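The Hotlow arm: questions we get asked a lot

Last tidied up in July. If yours isn't answered, the shed door is usually open from seven in the evening.

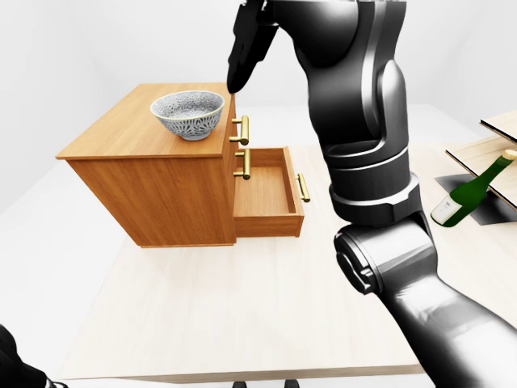

The drawer task in our simulator, lower drawer open and the bowl up on the cabinet.

What is this project, exactly?

It's a robot arm that a handful of us are building at the Hotlow shared workshop, along with a simulated practice table that lives on the old computer by the window. The aim is for the arm to do small household jobs at a table: opening a drawer, putting a bowl away, standing a bottle up. We're a long way from it doing any of that reliably, and we rather enjoy the long way, so please don't write in asking when it will be finished! Bogdan Sikora started the whole thing with a box of secondhand motors, and the rest of us drifted in over the winter.

Is the arm in the simulator the same as the one on the bench?

No, and this catches a lot of visitors out. The one on the screen is a glossy black model that came with the software, and it's a good deal handsomer than ours. Ours is printed in whichever filament was left over, so the upper arm is grey, the elbow is a sort of mustard, and the wrist has been three different colours since spring. The lengths don't match either. We scale the movements down when we carry them across, and Boglárka Somogyi has written a page on how she does that - ask her for it, she's very patient.

Why practise in a simulator at all?

Mostly to spare the furniture. A motor set the wrong way round will happily push an elbow through its own end stop, and on the screen you press reset and have a biscuit. We ran 3,744 attempts at the drawer task before we let the real arm near a real drawer. At the bench we'd have managed a few dozen and worn out the gears doing it.

What does the drawer task involve?

You have a little wooden cabinet with brass bar handles, a patterned bowl resting on top, and an arm that has to move about between them without knocking anything. Depending on which version you load, the arm has to open a drawer, close one, or pick up the bowl and set it down inside. There's a shelf and a wine bottle over to one side as well. They play no part in the drawer versions, but the arm can still clout them, and that counts as a failed go. The closing version is the kindest place to begin, as a drawer only needs a steady push and you can be quite clumsy about it. The bowl is where people start muttering.

I've never programmed anything. Can I still join in?

Yes, please do. Teresa Michalski had never touched a line of code when she came along, and she now looks after all our wiring and most of the soldering. There's sanding, printing, labelling, cable sleeving and a good deal of holding the torch. If you'd like to learn the programming side we'll sit you down with the closing task and a cup of tea, and you can see how you get on. Most people have something moving by the end of their first evening, even if it's moving the wrong way.

What sort of computer do I need to run it at home?

Anything with a reasonable graphics card from the last several years ought to manage. Ours is elderly and takes 15 seconds to load the table, then runs well enough. On a laptop without a proper card you can turn the shadows and reflections off in the settings menu, and it won't change how the arm behaves. If the picture stutters but the arm still gets where it's going, leave it alone.

What is the real arm made of?

Printed joints, aluminium tube for the long sections, and 6 mm bolts nearly everywhere, so that one spanner does the lot. The control board is a Jarkitz, bought used, and the gripper is Narendra Pandey's own design, now on its fourth version. The fingertips are cut from bicycle inner tube glued over plywood. It isn't elegant, but it holds a mug by the handle, and the first three versions didn't.

How much has it cost?

£134 on parts we had to buy new, and the rest came out of people's drawers and garages. That doesn't count filament, which each of us brings in as we go along, or the power supply Edmund Walczak gave us from his model railway.

Is it safe to stand near?

With the barrier down and someone at the stop button, yes. With the barrier up, keep your hands off the bench, even when the arm looks asleep. It holds its position when it's idle and may start again without any warning. Children are very welcome on the window side of the tape, and they're allowed to drive the simulated one as roughly as they like.

My simulated arm reaches the handle and then slides off. What am I doing wrong?

Probably closing the fingers too early. Bring them down over the bar first, let the arm settle for a moment, then close, then pull. Do check too that you're pulling straight out along the drawer. The cabinet doesn't always face the same way, and a pull that's a few degrees off will jam or slip. If it still won't have it, save the run and bring the file in, and we'll look at it together.

Can I borrow the drawings?

Of course. They're in the blue folder under the Jarkitz manual, and there's a copy on the shared drive in the folder called Baran, named for reasons lost to time. Please write any changes in pencil, and put the elbow sheet back at the front.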